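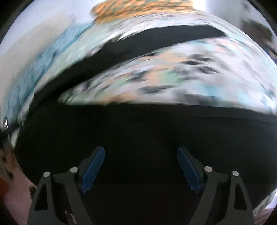
This report presents the work of our group on triangulated frames in small pedestrian bridges, carried out for the spring design course. A frame made of four bars pinned at the corners can be pushed sideways into a diamond without any bar changing length. Adding a diagonal divides it into triangles, and the shape holds until a bar or a joint gives way. Triangular openings are found in objects of very different sizes, among them the angular black fingers in the photograph, where the cut-outs leave a narrow skeleton much like the side of a truss bridge. Our own interest lay in the bridge over the mill stream at Venutberg, and in how the position of the diagonals affects the way such a bridge carries people across.

**Group members:** Jade Gill, Océane Melnyk, Gaétan Cloutier, Jade Simard

**Course supervisor:** Mirta Lucero

**Submitted:** 2018-05-06

## Background

The Venutberg footbridge connects the lower parking lot to the path that leads up to the school. It is a steel bridge with a wooden deck and a truss on each side that also serves as the railing. The diagonals slope down toward the middle of the span, a layout usually called a Pratt truss. Under an even load, the diagonals in this layout are mostly in tension and the upright members in compression.

The other common layout, the Warren truss, has no need for uprights in its simplest form. Its diagonals alternate in direction, forming a row of triangles along the span. Under the same even load, some diagonals are pulled and others are pushed. A long, thin bar under a pushing force may buckle well before the material itself is crushed, so the length of the compression members matters a great deal in a light bridge.

## Aim

The group set out to compare the Pratt and Warren layouts at model scale, using the same material, span and depth for both. We also wished to learn whether a student with ordinary hand tools could build joints strong enough for the bars to fail first.

## Method

Members were cut from basswood strip supplied by Taltier. All strips came from the same batch and were checked for knots and bends before cutting. Joints were made with thin plywood plates glued on both faces, using Fliltavix wood glue, and were left clamped overnight. Each side truss was built flat over a full-size drawing and then joined to its partner with cross members.

The finished models were placed on supports in the Edwards workshop. Load was applied through a bucket hung from the middle of the deck, into which sand was poured at a slow and steady rate. Pouring stopped at the first crack or visible sideways bending. The bucket was then weighed, and the location of the damage was marked on the drawing.

Nine models were tested during April. The first 2 were trial pieces and are left out of the comparison. Their plates had been glued on one face only, and both came apart at the supports under a light load.

## Results

The strongest model was a Pratt truss, which carried a load of almost 200 newtons before an upright near the middle bowed outward. The Warren models usually failed in the top chord, between joints, where the unsupported length was greater. One Warren model failed in a diagonal, and on inspection the grain in that strip was found to run at an angle.

Differences between models of the same layout were larger than expected. Jade Simard reviewed the drawings and found that several joints had been assembled with the centerlines of the bars slightly apart, which introduces bending into members that should carry only a straight push or pull. This error was present in both layouts. The results therefore favor the Pratt layout at this scale, but the group does not consider the evidence strong.

## Limits of the work

All tests used a single load at midspan. People walking on a real bridge spread their weight over the deck and also cause it to move, and neither effect was studied. Wood behaves differently from steel, especially at the joints, and the models cannot be used to judge the strength of the Venutberg bridge.

## Suggestions for further study

A later group should build an alignment jig before cutting any material. It would also be useful to add uprights to the Warren model, shortening the free length of the top chord, and to weigh every model so that strength can be compared with the amount of wood used. The drawings and test sheets have been left with Mirta Lucero and may be borrowed from her office.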